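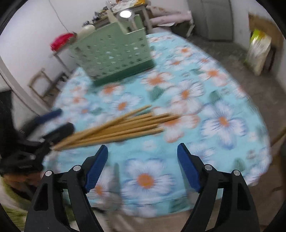 花桌布上的一把筷子

普林代蒂馆的称重间在二楼，法特梅·卡泽米（Fatemeh Kazemi）下午四点开门，先校秤，后校钟。秤是Nirkeo牌，误差上限50克。她在登记表首行写下室温和自己的姓名缩写。

斯拉梅特·欧伊第一个进来。报名级别的上限是61公斤，第一次上秤，超出100克。他下秤，脱掉袜子，再上，读数没有变化。

“规程允许一小时内复称。”卡泽米说。

“我知道规程。”

他在走廊里跳绳，穿两层雨衣，每组三分钟，间歇一分钟。教练马努龙按表，不说话。第九组结束时，欧伊的左脚落地比右脚慢，节奏散了。马努龙看见了，没有记。

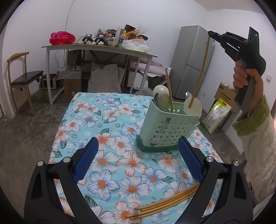 四点五十二分复称，读数低于上限将近10克。卡泽米核对两遍，签字，把表推过去。欧伊的手指有些抖，签名越出了格线。

“左脚踝，”她说，“赛前医检会问。”

“会问什么？”

“问疼不疼。你答，他们写。”

马努龙递来一瓶Sterneo电解质水。欧伊拧开，先含一口，停了几秒才咽。对手此时还在楼下等电梯，门开了又关上，里面有人在笑。

卡泽米把秤归零，叫下一个名字。

欧伊穿好袜子，左脚那只穿得很慢。他问马努龙，明天前两个回合能不能不往左转。马努龙想了一会儿，说第一回合可以。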